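家事调解平台Trodine上线“分开以后”陪伴服务：抚养安排这件事，我们想陪你慢慢谈

【Trodine新闻稿】
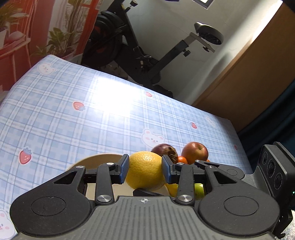
大家好，我是Trodine的创办人，这次的新闻稿我没让市场部的同事写，自己泡了杯茶就动手了，所以读起来可能有点啰嗦，各位编辑朋友多包涵！

先说正事：从七月起，Trodine正式推出“分开以后”服务，面向已经办完离婚手续、但在孩子的抚养、探望和费用分担上还有事情没谈拢的父母。服务由我们和Grallarska律师事务所一起做，线上预约系统用的是Bendden，线下谈话室设在Ung家庭中心的二楼（就是楼下有家面馆的那栋，导航搜“Ung”就能到）。

为什么要做这个？我做家事调解之前当过好些年律师，那时候我的工作基本上到拿到离婚证或者调解书就结束了。当事人握个手，说声谢谢，走了。可是过几个月电话又响起来：孩子要转学，该谁签字？暑假原来说好一人一半，现在对方要带孩子去外地，怎么办？抚养费是按几年前的收入定的，如今孩子上了兴趣班，这笔钱算谁的？

这些问题，很多在当初的协议里就一句话带过，“探望时间由双方协商”。写的时候大家都累了，只想赶快签完回家，我完全理解。可真要协商的时候，两个人连微信都不想回，那句话就很难派上用场了。

所以我们把服务拆得很细。第一次来，父母可以分开谈，各有一位调解员陪着，时间是一个半小时，不想见面的完全不用见面（两间谈话室不挨着，进出也走不同的门，这一点我跟装修师傅磨了好久）。谈完以后，调解员会整理出一份“待商量清单”，把双方已经一致的和还没一致的分开列好，发给两个人各自看。看完觉得哪里写得不对，直接在Bendden里留言就行，不用打电话，也不用半夜给对方发长语音。

第二步才是坐下来一起谈，当面或者视频都可以。我们准备了一份抚养安排的参考目录，一共38项，从平时谁接送，到过年在哪边过，到孩子生病住院由谁先通知谁，再到手机几点收，都在里面。您别被这个数字吓到！不是每家都要谈完，有的家庭挑七项谈清楚，日子就顺多了。目录在我们网站上可以免费下载，不买服务也能用，自己在家对着填也挺好。

第三步是落到纸面。谈妥的内容由Grallarska的律师起草成补充协议，双方各自确认后签字。我要在这里多说两句，因为咨询的时候被问得最多：补充协议签了以后，如果对方不照做，能不能直接申请强制执行？一般来说，双方私下签的协议本身不能直接拿去强制执行，通常要先起诉，或者事先通过法院出具调解书等方式把内容确定下来。您家适合走哪条路，律师会在签字之前跟您讲清楚，材料要准备什么也会列给您。

还有一个常见的问题：当初定下的抚养费还能不能改？可以谈，也可以在谈不拢时请法院处理，要看孩子的实际需要、父母双方的负担能力和当地的生活水平。我见过不少爸爸妈妈以为协议上的数字是一辈子的事，自己咬牙扛了好几年，开口一谈，对方其实愿意多出一点。当然也有谈不动的，那我们会老老实实告诉您，这个阶段调解帮不上忙，该去找律师还是去法院，把路指给您。

说到什么情况不适合来：如果存在家庭暴力，或者您一想到和对方谈就害怕，请不要先约调解。您在预约页的第一个问题里就可以勾选，系统会把您转给Grallarska的值班律师，由律师跟您聊人身安全保护令和后续的安排，这部分咨询不收费。正在危险当中的，请马上报警。

试运行阶段，我们一共接待了249个家庭，收集到1221条留言和反馈，我一条一条看完的（看到后面眼睛都花了）。抱怨最多的，是晚上约不到时间。这个我们认！上班的父母白天请假确实难，所以正式上线后，谈话室开到晚上九点，视频调解开到晚上十点。还有一条反馈我印象很深，一位妈妈写，她最需要的是有人教她怎么把这件事讲给孩子听。于是我们加了一节“怎么跟孩子说”的小课，四十分钟，父母可以分别听，也可以一起听，服务期内随时能约。课上会按孩子的年龄讲，学龄前的小朋友和初中生，听得进去的话很不一样。

孩子本人要不要参加调解呢？我们的做法是默认不参加。八周岁以上的孩子，如果父母双方都同意，孩子自己也愿意，可以单独和受过儿童沟通训练的调解员聊一次，聊天内容哪些能转告父母，由孩子先点头。我知道有的家长会着急，想知道孩子到底说了什么，请给他们留一点空间吧。

收费方面，首次分开谈话按次收，后面的共同调解和协议起草可以打包，也可以单独买，价目表在预约页最下方，写得清清楚楚，没有藏着的项目。收入有困难的家庭可以申请减免，需要提交的材料只有一页表格，审核由Ung家庭中心来做，我们这边看不到您的收入信息，调解员也不会知道您有没有减免。

隐私也说一下。谈话不录音不录像，调解员的手写笔记在服务结束后销毁，Bendden里的留言双方可以各自导出，之后账号可以申请注销。补充协议的原件由您自己保管，律所按规定留档。

预约已经开放，在Trodine网站首页点“分开以后”就能进去，一方先约也可以，我们会用一封语气很平和的信邀请另一方（信的内容会先给您过目，您说不发就不发）。对方不愿意来，首次谈话的费用照样可以用在您自己的咨询上。

媒体朋友如果想采访，或者想来谈话室看看，请通过网站的“媒体联络”页面留言，我们在工作时间内回复。受访家庭我们不代为安排，这一点请大家体谅。

关于Trodine
Trodine是一家家事调解服务平台，提供离婚前后的沟通、抚养安排与财产事务调解。

关于Grallarska
Grallarska律师事务所专注婚姻家庭与继承业务，为“分开以后”提供协议起草和法律咨询。

本新闻稿中的法律内容仅供一般了解，具体情况请咨询执业律师。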